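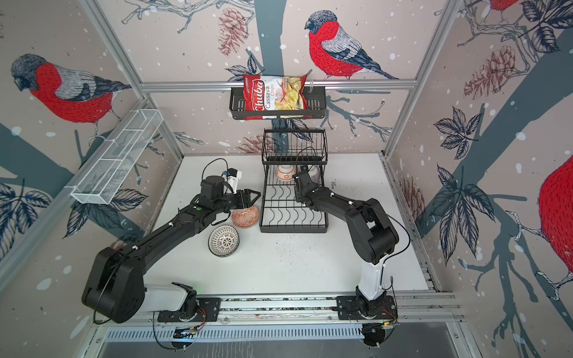

Dishes day on the two-arm bench at Terkport. Left gripper open over the orange-red bowl, right one in at the rack.

I'd been trying to get into the Terkport open day since September, and when a place came up for Friday, November 28, 2025 I swapped a shift and took the early train. Very glad I did! Most of these visits give you a talk, a film and a sandwich. At Terkport you walk straight into the arm hall and people start handing you gripper fingers.

Our group had Catrin Landeg as guide, and she took us to the dish bench first. Two black arms on one rail, a wire rack, a few bowls, bullfinch wallpaper on the walls (I want it for my kitchen). They are comparing 3 sets of fingers there: the plain ones the grippers came with, a softer pair called Flikent, and a narrow set known as Dida that Alvar Björklund drew up in house.

We got to feel all of them on a side table. Flikent is lovely on a bowl rim, a bit like pinching with a rubber glove on, but the pads are fat and Alvar said they foul the rack wires when the bowls stand close together. Dida slips between the wires easily and then has less to hold on with. He was very open about that and had the tally sheet out: 1,526 tries so far, 1,245 of them counted as good. I asked what happened in the rest and he said mostly the bowl turned in the grip – it's the round shapes that cause the grief.
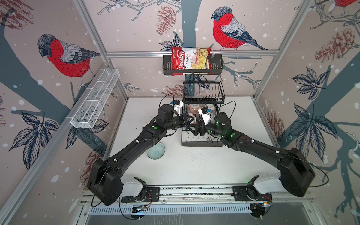

What I hadn't thought about before is how much trouble two arms have sharing one small rack. Ashwin Rao looks after the controller side and talked us through it at the bench. With both grippers working over the same few slots, the question is who gives way, and he has tried it with a fixed order and with the arms sorting it out as they go. He prefers the fixed order for now, though it's slower. The little wrist cameras came up too. Someone in our group asked whether a single camera overhead would do, and Ashwin said the wrist view earns its place once the fingers are down among the crockery.

Lunch was soup, and good. Afterwards Gearóid Mac Giolla showed the cable test room, which I'd have skipped on paper and would now happily go back for – a whole wall of wrist cables being bent back and forth. Ask him about connectors if you go.

Bring flat shoes, and book the morning group if you can get it.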